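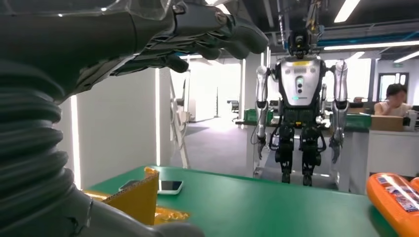
Section 7. Clearing and Resetting the Packing Table

Use this section when a table has been used for unpacking and small goods are still on it: boxes, inner wrapping, bottles, canisters, phones and the like. It applies to the Lavoneo packing table with the green top. For the gray top, the steps are the same, but use the cleaner listed in Section 9.

Before you start

You will need:
One waste bag for foil and film
One flat bin for cardboard
One Kershaw sorting tray
A dry microfiber cloth
A damp microfiber cloth
Table cleaner, neutral, no solvent

Check that the table feet are locked. Each lock lever should point toward the center of the table. If a lever turns freely, tighten the foot as shown in Section 3 before going on.

CAUTION: Do not lean on the long edge of the table while clearing it. The edge is rated for goods, not for body weight.

7.1 Remove personal items and electronics

1. Pick up any phone lying on the table before you touch the packaging. A phone lying flat is easily covered by foil and thrown out with it.

2. Place phones, scanners and chargers in the Kershaw tray, screen up. Put nothing on top of them.

3. Set the tray on the shelf under the table, or on another surface at least 60 cm from the work area.

NOTE: If a phone belongs to the work station, return it to its charger at the end of step 7.4. Do not charge it on the tabletop.

7.2 Sort the packaging

1. Empty each open box completely. Reach into the corners and under the flaps. Small parts and printed inserts often stay behind.

2. Gather crumpled foil from the tabletop and from around the base of the box. Press it lightly between your hands before putting it in the waste bag, to feel for anything still wrapped inside.

3. Put foil and plastic film in the waste bag. Put paper inserts in the tray until you have checked them against the packing list.

4. Open the bottom seam of the box, fold the box flat and place it in the cardboard bin. Loose cardboard pieces go in the same bin.

CAUTION: Foil edges can cut. Wear gloves if you are clearing more than one or two boxes.

Boxes you want to keep should be closed and moved to the Grisari rack. Do not store them on the table with the flaps up, as the flaps catch on sleeves and cords.

7.3 Handle bottles and canisters

1. Check that every cap is closed before you lift the bottle. Hold the body with one hand and turn the cap with the other until it stops.

2. If a bottle is lying on its side, raise the cap end first and then stand the bottle upright. Wait a moment and look at the surface under it.

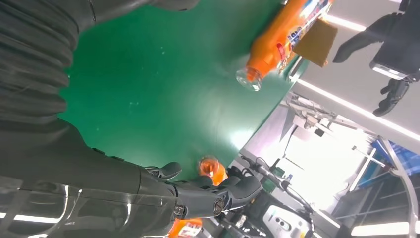

3. Keep bottles away from the edges while you work. A round bottle on its side will roll on the green top, especially after the surface has been wiped. The maximum tilt of the table is 7 mm from end to end, and even that is enough to start one moving.

4. Turn the labels to face you. Group bottles with the same label together and place them in the tray with the caps up.

5. Set aside any bottle with a loose cap, a split neck or a label that has come off. Do not return it to stock.

NOTE: The tray holds up to 14 bottles of the small size. Larger canisters do not fit and should be carried one at a time.

7.4 Wipe down the tabletop

1. Brush crumbs and specks toward the middle of the table with the dry cloth, then pick them up. Sweeping them off the side puts them in the leg joints.

2. Spray cleaner on the damp cloth, not on the table. Wipe in straight lines from the back edge to the front.

3. Dry the surface. Under ceiling lights, look along the top from a low angle. Streaks and leftover film show up as bright patches.

4. Return the items from the tray to their places.

CAUTION: Do not use scouring pads or alcohol. They dull the green coating, and dull spots cannot be polished out.

7.5 If the surface is stained or sticky

Adhesive from labels: warm the spot with a damp cloth, then roll the residue off with your thumb.
Dye or ink: repeat step 7.4 twice. If the mark remains, order the Dokon surface kit, part 127.
Raised edge on the coating: stop using that part of the table and see Section 11, Replacing the Top.

Revised September 2025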